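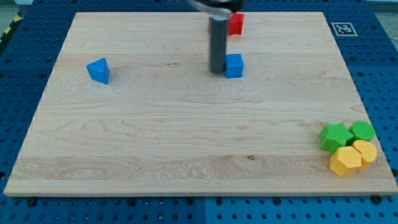 My grandmother never wrote a recipe with numbers, so when I moved from Brito and wanted to make her bread, I had to learn it by mistakes. For 3 winters I made loaves that were heavy like bricks. I blamed the flour, then the oven, then the water in this town. Now I think the problem was mostly my hurry. I shape the dough on a big board of pale maple, with fine wavy lines in the wood and one small dark spot, and for a long time I put so much flour on it that the dough could not hold together.

Ilaria Gentile, my neighbour from the second floor, told me to use water on my hands and leave the flour in the bag. I did not believe her. I tried it on a Tuesday evening when I had nothing to lose, and the loaf was better, though still a bit flat on one side.

My dough has 62 per cent water, which I know is low for people who read about bread on the internet. It rests 7 hours in the kitchen, in March maybe a little longer, and then 2 more in the basket. My grandmother would laugh at the clock. She pushed a finger in the dough and knew. I push mine also, but I still look at the clock after.

Next month I want to try with rye. The shop in Becerra Street sells it in small bags, quite expensive, so I will mix it with the white.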